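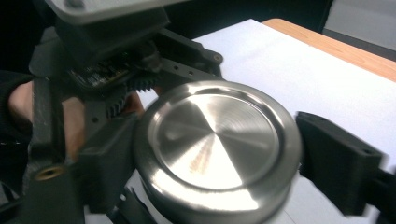
**Figure 3.** Hand-held gripper holding a round stainless steel container between its two fingers, over a sheet of white paper.

### 3.2 Rules for handling reflective objects

The Gavcombe protocol was written for matt objects, and its first version said nothing about polished metal. Dağdelen and Arroyo added four rules in July, after reviewing 307 demonstrations recorded at the Urquijo site. Nearly 110 of these had been rejected at the labelling stage, most often for glare on the object.

The rules apply to any item with a mirror-like or brushed finish, such as the container in Figure 3:

1. Grip the side wall with both finger pads. Do not pinch the rim.
2. Cover the work surface with plain white paper, and replace it when marked.
3. Keep the holding hand on the handle and clear of the linkage and gear teeth.
4. Pause for one second after closing the fingers, before lifting.

Rule 4 was the one operators broke most. Motion blur and bright reflections together make the edge of an object hard to trace, and annotators at Wudimine disagreed on it more than on anything else. We therefore treat a missed pause as a fault in the record - the demonstration is kept, but flagged and left out of training.

Operators practised on 32 trial grasps before recording. The full set contains 1269 demonstrations, and the flags are stored with each one in the Skundix log. Rules for transparent objects are given in Section 3.3.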